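Source separation of household waste

Source separation is the sorting of household waste by material at the place where it is thrown away. It differs from mixed collection, in which recyclable material is recovered later at a sorting plant. Glass, metal, paper, plastic and food scraps are the materials most often kept apart.

Containers

Indoor containers are usually small and emptied by hand into larger ones outside. Many households keep two bins side by side, one for recyclables and one for everything else. Colors vary from one town to the next, and a color used for paper in one place may stand for glass in another.

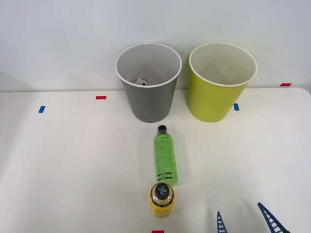
Collection in Cenholm

The town of Cenholm began separate collection with a trial covering 1,887 households. The hauling firm Ruggiero emptied the recycling carts every 10 days. Food scraps were added the following November, after the firm Rodon opened a composting yard outside the town. Debora Cirillo, who managed the trial, later wrote a short history of it, published on 6 August 2023.

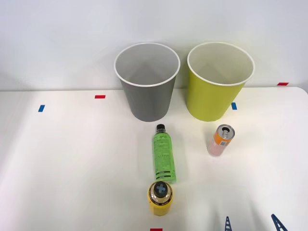 Contamination is the presence of the wrong material in a sorted load. Food residue is a frequent cause, and so are items made of more than one material. Drink containers raise a related question when the cap and the body differ, as with a green plastic bottle that has a black screw cap. Some programs ask for caps to be left on, while others want them removed. In Cenholm, loads with too much unsuitable material were sent to landfill.

Public information

Early leaflets in Cenholm listed accepted items in words only. Tiziana D'Amico redrew them as a chart with eight groups of items, and the town mailed it to every address. A telephone line run by the firm Zumum answered questions from residents during the first year.

See also: Composting, Deposit refund, Landfill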